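## 3. Putting the cover on the Sokell mattress topper

Read this section before you open the second bag. The bedspread goes on last, when the topper is flat. 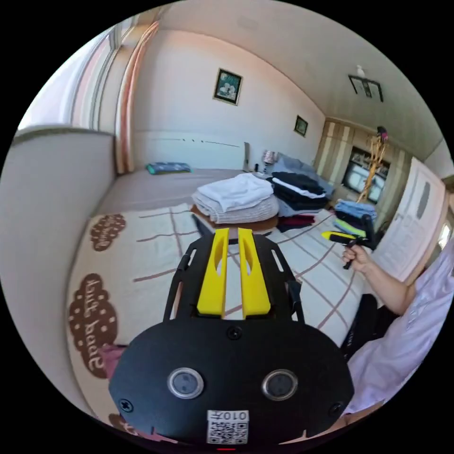
### 3.1 Steps

1. Leave the topper unrolled for 74 hours in a dry room with the window a little open.
2. Lay it on the mattress with the label at the foot end.
3. Pull the two elastic straps under the corners at the headboard first, then do the foot end.
4. Close the zip of the cover slowly. If it stops, go back a little and try again – do not pull it with force.
5. Smooth the cover by hand from the middle to the sides.
6. Put on the sheet, then the bedspread.

**Note:** A light smell in the first days is normal. It goes away with fresh air.

**Caution:** Do not use an electric blanket under the topper. Do not iron the cover.

### 3.2 Washing the cover

Wash at a low temperature, alone, and dry it flat. The topper itself must not be washed.

For a spare strap, write to Güven Tatlı at Sokell and give part number 127.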